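A morning at the Grisosham toy library open day

The toy library in Grisosham holds an open day every August, and this year I finally went. It is on the second floor of the old Buden building, above the tax office. The elevator was out, so parents were carrying strollers up the stairs. Doors opened at 9:30 and the line was already down to the landing when I got there.

For anyone who hasn't used one, a toy library works like a book library. You pay a yearly fee of $37, you take toys home, and you bring them back in three weeks. Grisosham has 327 families signed up at the moment. The catalog runs to more than 500 toys, and on the day of my visit 259 of them were out on loan. Puzzles and train sets go fastest. Play kitchens and toy food come next, and that was what I wanted to see, as my daughter is three and has been serving us lunch out of a shoebox.

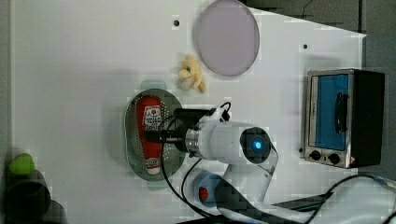 Oval dish with a dotted rim, on the white tabletop.

Membership is done at the front desk. Bring proof of address and one other form of ID. They take cards now, which they did not do last year. You choose a pickup slot when you join, either morning or late afternoon, and you can change it later by email. The late fee is a dollar a week per toy and it stops at five dollars.

The sorting room was open too. Returned toys go into gray bins and are checked against a card listing every part. If a part is missing the family gets two weeks to find it. Hard plastic is washed in a sink at the back and soft toys go through the machine in a mesh bag. The cards used to be handwritten. Last winter they moved to a program called Nuvatus, which prints the parts list with a bar code, and the old card drawers are for sale if you want them.

I had expected the pretend food to be mostly plastic. There is a fair amount of plush, which is quieter on a wood floor and doesn't hurt when stepped on. The sets are lent by theme: breakfast, picnic, bakery, market. You can also ask for a mixed bag, and the desk will put one together from odd pieces that have lost their set.

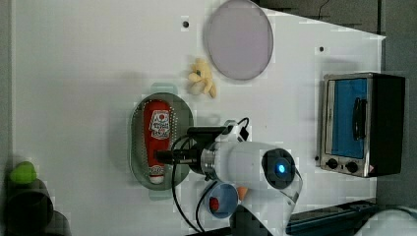

What it's like to borrow

I joined before I left. The limit is four toys for a new member and six after the first three months. A play food set counts as one toy however many pieces are in it. Large items such as slides and play tents have to be reserved, and you need your own car to get them home. The branch in Moffat shares the same catalog, so you can return things there, but its hours are short and it closes for lunch.

Three weeks seemed short to me, and I said so to another parent while we waited to check out. 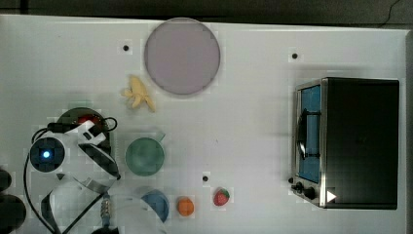
Three weeks is plenty, she told me, because her kids go off a toy after ten days and then ask for it again the week it goes back. Her advice was to renew once by phone if a toy is really being used, and to borrow play food in the winter when everyone is stuck indoors.

Parking is the weak point. The lot behind the building is shared with the tax office and fills early. I ended up on the street two blocks over, at a meter. The bus stops right outside and would have been easier. There is a changing table on the second floor but no place to buy coffee, so eat first.

I came home with a picnic set, a wooden train bridge and two puzzles. The train bridge was missing from the computer and had to be added by hand, which took ten minutes.

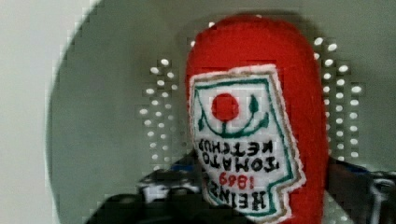
Comment from a reader in Moffat: We have belonged for two years and the fee pays for itself by spring. Check the parts card before you leave the desk, though. We were once charged for a puzzle piece that was already gone when we borrowed it, and it took a month to get the refund.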